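Disposable Bowls and Party Tableware - Frequently Asked Questions
Loster Party Supply. Last updated Oct 14, 2019
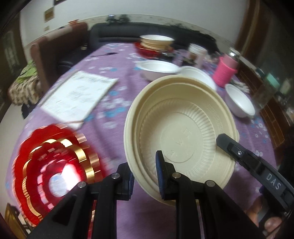

How are the bowls sold?
Cream bowls come nested in sleeves of 20. White foam bowls are sold the same way. We do not split sleeves.

Can I mix cream and white in one order?
Yes. Add each color to the cart separately. The two are packed in separate bags.

The bowls stick together. How do I get them apart?
Hold the stack by the rim and twist the top bowl a little. Don't pull from the base - the rim can crack.

Can foam bowls go in the microwave?
No. Use a glass or ceramic dish to heat food, then serve it in the bowl.

Do you sell tablecloths?
Yes, plain and printed. The floral prints are in the Virkia line. Wipe them with a damp cloth and let them dry flat before folding.

How should I store leftover bowls?
Upright, in a closed bag, with nothing heavy on top. A shelf is fine. A hot garage is not.

What is the minimum for a bulk order?
214 sleeves per color. Bulk orders placed in November may ship a week later than usual.

Can I return an open sleeve?
No. Unopened sleeves can be returned to the Sarno warehouse with the packing slip. Please write your order number on the outside of the box.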